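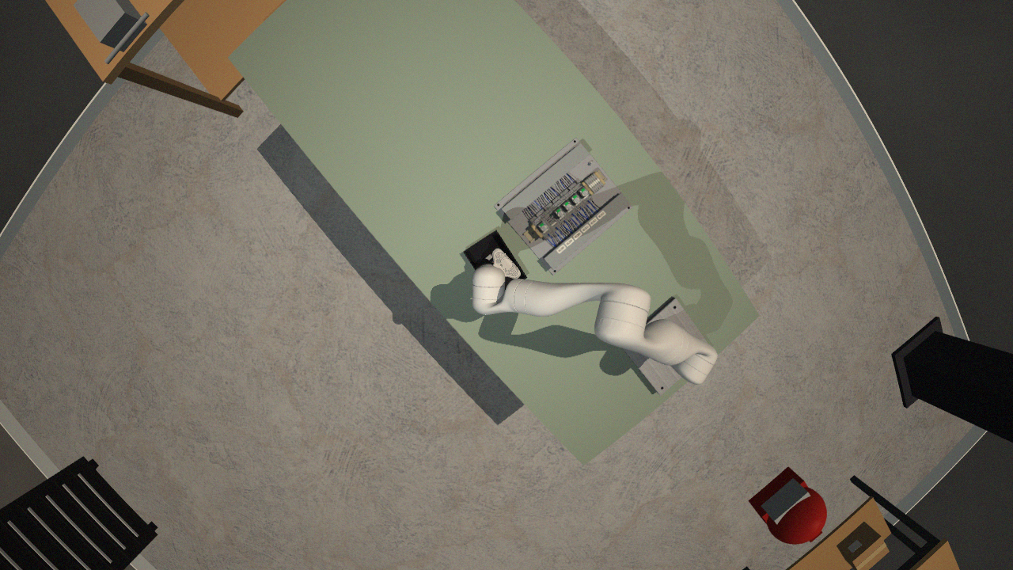 # 手の癖まで写しとる　画面の中の作業台でロボットに仕事を教える

リーダーと呼ばれる小さな操作用アームを握ると、画面の中の白いアームがついてくる。手首をひねれば向こうの手首も回り、肘を引けば肘が引かれる。遅れはほとんど気にならない。理屈は前もって聞いていたのに、最初の数秒は声が出た。うわ、動いた、と。

お邪魔したのは、遠隔操作による動作教示を手がけるスタジオKurau。倉庫街の二階にある細長い部屋で、床の半分は机、残り半分は配線と工具箱が占めている。いま取り組んでいるのは、制御盤の組立工程をロボットに覚えさせる仕事だ。依頼主は盤メーカーのWillville。部品を小箱からつまみ出し、盤の決まった位置へ持っていく。人間なら話しながらでもできるこの動作を、人の手で何度も実演し、その記録を学習の材料にする。

実演の大部分は、シミュレーターの中で行われる。淡い緑の作業台に白いアームが据えられ、先のほうに黒い小箱、その隣に制御盤が寝かせてある。盤には緑色のモジュールが並び、細く青い配線が束になって走る。台のまわりは丸い部屋で、コンクリートの床に赤い椅子まで置いてある。椅子に座る人はいないけれど、こういう小物があると画面の中に居場所ができるようで、私はすっかり気に入ってしまった。

## 教えるというより、やって見せる

産業用ロボットの教示といえば、長いあいだ、ペンダントのボタンを押して点を一つずつ覚えさせる作業だった。ここまで来たら止まる、ここで爪を閉じる、次の点へ移る。溶接や搬送のように、毎回同じ場所に同じものが来る仕事なら、いまでもこの方法は強い。

困るのは小物だ。箱の底に転がった部品は、向きも位置も毎回違う。壁際に寄っていれば斜めから指を差し込みたいし、隅で立っていればいったん倒したい。そうした場合分けを全部プログラムに書こうとすると、書く人のほうが先に参ってしまう。

そこで、人が上手にやるところをたくさん記録する。関節の角度、爪の開き具合、カメラの映像を同じ時刻で束ね、「こう見えたときに、こう動いた」という対応を学ばせる。模倣学習と呼ばれるやり方で、考え方そのものは古くからあるが、操作装置が手頃になり、学習の側も力をつけて、小さなスタジオでも手が届くようになった。

Kurauで使っている操作装置はLaizerという。机にクランプで留める軽いアームで、握りの部分に指を入れる輪がある。輪を閉じれば向こうの爪が閉じ、力を抜けばばねで戻る。見た目は少し頼りないのに、握ってみると重さの釣り合いが実にいい。肘を浮かせたまま十分ほど続けても、肩がつらくならなかった。

## 箱の縁という難所

さて、実際にやらせてもらった。課題は、黒い小箱に入った部品をつまみ、盤の手前まで運んで置くだけ。たったそれだけなのだが、これが面白いくらいできない！

一回目は、箱の縁に爪を当てた。二回目は部品に触れたものの、つまむ前に押しやってしまった。画面越しだと奥行きがつかみにくく、あと少しと思って下げた手が、思いのほか深く沈む。スタッフの助言は「影を見てください」だった。アームの影は台の上に柔らかく落ちていて、爪が下がるにつれて影との距離が縮む。なるほど、目で高さを測る物差しがちゃんと用意されているのだ。

影を頼りに降ろし方を覚えると、今度は急に欲が出る。近道をしたくなり、箱の真上からまっすぐ降りるところを、斜めにすっと入りたくなる。うまくいくと気持ちがいい。ところが、この気持ちよさがくせ者で、毎回違う近道をした記録を混ぜると、学習したロボットはどの道を行けばいいのか迷い、二つの道の中間を通って縁にぶつかることがあるという。上手な人の実演がよい手本になるとは限らない、という話をここで初めて体で理解した。

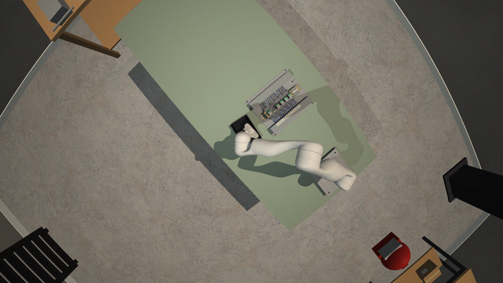

そのためKurauでは、実演の前に「流儀」を決めておく。箱へはまず上から近づき、縁を越えたところで一拍置く。つまんだら垂直に引き上げ、箱を離れてから横へ動く。急いでいる日も同じ順番を守る。茶道の稽古のような話だなと思いながら真似していると、十回を過ぎるころには手が勝手に一拍置くようになった。

ただし、流儀をそろえすぎるのもよくない。箱の位置、部品の向き、アームの出発点は毎回ずらす。わざと少し狙いを外し、そこから立て直す動きも録る。この立て直しの記録が、学習後の粘り強さにずいぶん効くそうだ。完璧な実演ばかり見て育ったロボットは、一度ずれると戻り方を知らない。失敗しかけてから持ち直す場面にこそ手本としての値打ちがある、と聞いて、さっきの私の不器用さも少しは役に立つ気がしてきた。残念ながら、縁に当てた回はしっかり除外されていたけれど。

## 423本を見直す

見学した時点で、この課題の実演は423本たまっていた。操作を担当するのは2人。午前と午後で交代し、続けて握るのは短めに区切っている。疲れると爪の閉じ方が雑になり、それがそのまま記録に残るためだ。

録り終えた実演は、Prullskaという管理ツールで一本ずつ再生する。画面の下に爪の開閉と関節の動きが線で出て、不自然な震えがあれば目印がつく。慣れたスタッフは、線の形を見ただけで誰の操作か当ててしまう。片方は降ろし始めがゆっくりで、もう片方は最後の寄せが丁寧。私の線も見せてもらったが、縁の手前で細かく波打っていて、まるで橋の上で足踏みしている人のようだった。

この日の見直しで外されたのは13本。途中で持ち手を握り直したもの、置いたあとに余計な動きが続いたもの、箱の前で長く止まりすぎたもの。最後の例は成功しているのに外される。長い停止をそのまま覚えると、ロボットも箱の前で考え込むからだ。反対に、縁を越えたあとの短い一拍は残す。どこまでが間で、どこからが迷いなのか。その線引きをめぐって二人のスタッフが画面の前で言い合うのを、横で聞いているのがとても楽しかった。

目標は2000本だという。気の遠くなる数字に思えるが、シミュレーターなら置き直しはボタン一つで済む。部品を拾い集める必要もなければ、盤の配線を引っかけて壊す心配もない。台の色や光の向きを変えた記録をあとから作ることもできる。実機ではこうはいかない。

## 画面の外へ

もちろん、画面の中だけで片づかないこともある。つまんだときの滑り、ケーブルのしなり、爪先のわずかなたわみ。こうした手応えは、計算で近づけてもまだ現物と差が残る。Kurauでも、シミュレーターで下地を作ったあと、実機での実演を足して仕上げる計画にしている。

隣の区画では、その実機用の準備が進んでいた。まだアームは載っておらず、架台の水平を出している最中だった。こちらでは、操作する人がアームに直接手を添えて動かす方法も試すという。いわゆるダイレクトティーチングで、狭いところへ差し込むような動作には、遠隔よりも手を添えたほうが伝えやすいことがあるらしい。力のかけ具合がじかに手へ返ってくるから、押しすぎたらすぐわかる。そのかわり、添えた手や腕がカメラに映り込むので、映像を学習に使うときは工夫がいる。遠隔操作なら、ロボットが見る景色に人の手は入らない。一長一短だが、どちらも一度は自分の手でやってみたくなる。

現場の声も少し紹介したい。Willvilleの組立担当の人たちが見学に来たとき、いちばん盛り上がったのは実演の再生画面だったそうだ。そこはもう少し手前から入ったほうがいい、この部品は先に向きをそろえておくと楽だ、と次々に注文が飛び、その場で流儀が書き換えられた。長年の手順が、図面にも作業標準にも載っていない細かなところまで言葉になって出てくる。ロボットに見せるために、人がまず自分の手つきを見直すことになるわけで、取材者としてはここに一番わくわくした。

帰り際にもう一度だけ握らせてもらった。影を見ながら降ろし、縁を越えて一拍、つまんで、まっすぐ上へ。盤の手前にそっと置いて輪を緩めると、後ろから「いまのは採用」と声がかかった。Prullskaの一覧には、私の実演が一本だけ、ゲスト操作の札をつけて残っている。次は12月、架台にアームが載ったころにまた来ていいそうなので、それまで肘を浮かせる練習をしておくつもりだ。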